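**Paper, card and the new store times**
May 13, 2023

The trade counter at Jadiveck will change the way it takes orders from the start of next month. Most members won't notice much, but anyone who collects in person should read this item through, as the side gate will no longer be open after lunch.

Orders placed before noon will be ready the next working day. Orders placed after noon go into the following day's run. The old habit of ringing at four and turning up at half past has caused a lot of waiting at the counter, and the staff there have asked us to pass that on.

Small orders are still welcome. The minimum stays at 2 boxes for plain card and 3 for anything coated, and you may mix sizes within a box order as long as the weight is the same. Kanarel board is back in the list after a gap over the winter. It comes in the same four shades as before, but the cream is a little yellower than the old stock, so don't try to match it to sheets you already have.

Members who store boxed stock at home often ask how to stop it bowing. Keep it off the floor, upright if the box is full and flat if it is part used. A metal rack does well, provided air can get behind it.

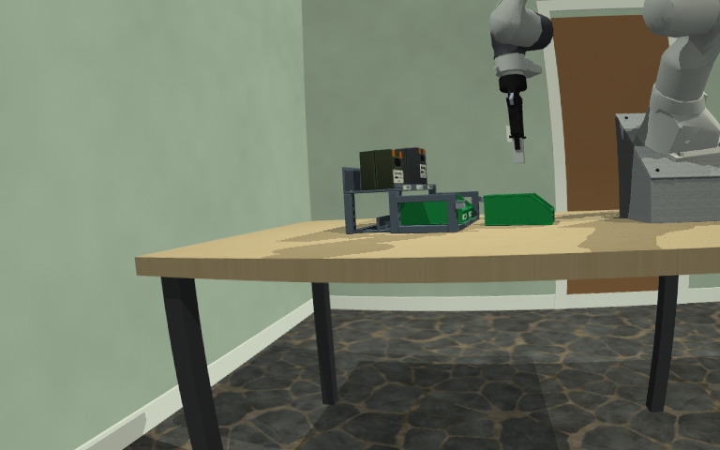
One reader, Pinitell, wrote in after the last issue to say that upright storage only works if the room is heated all year, and that a cold spare room ruined most of a winter's card whichever way it stood. We agree that damp does more harm than the angle. A cheap humidity gauge is worth having if you keep more than a month's supply.

Prices are held until September. After that the Mushi range goes up by 32 pence a sheet, and the heavier weights may follow. Envelopes are not affected. If you have a standing order, you can bring it forward once at the present price, but the counter needs this in writing and will not take it over the phone.

We have also had 198 replies to the survey on opening hours, which is more than last year. The early start was popular with people who call in on the way to work. Hardly any replies wanted a later close, so that idea has been dropped for now. A fuller note on the results will go out with the next price list.

Please bring your own trolley if you are collecting a large order. The shared one has a bad wheel and is waiting for a part. Flat pallets can be left by the inner door and should have your member number on them.
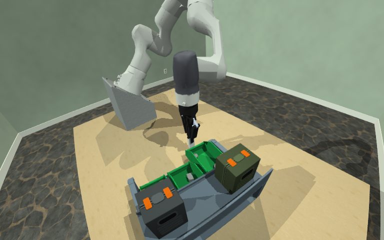

## Returns

Unopened boxes can be returned within a month with the delivery slip. Opened boxes can't be taken back unless the sheets are marked or cut wrong, in which case keep the top few sheets and the label and bring them to the counter. Credit is added to your account and shows on the next statement.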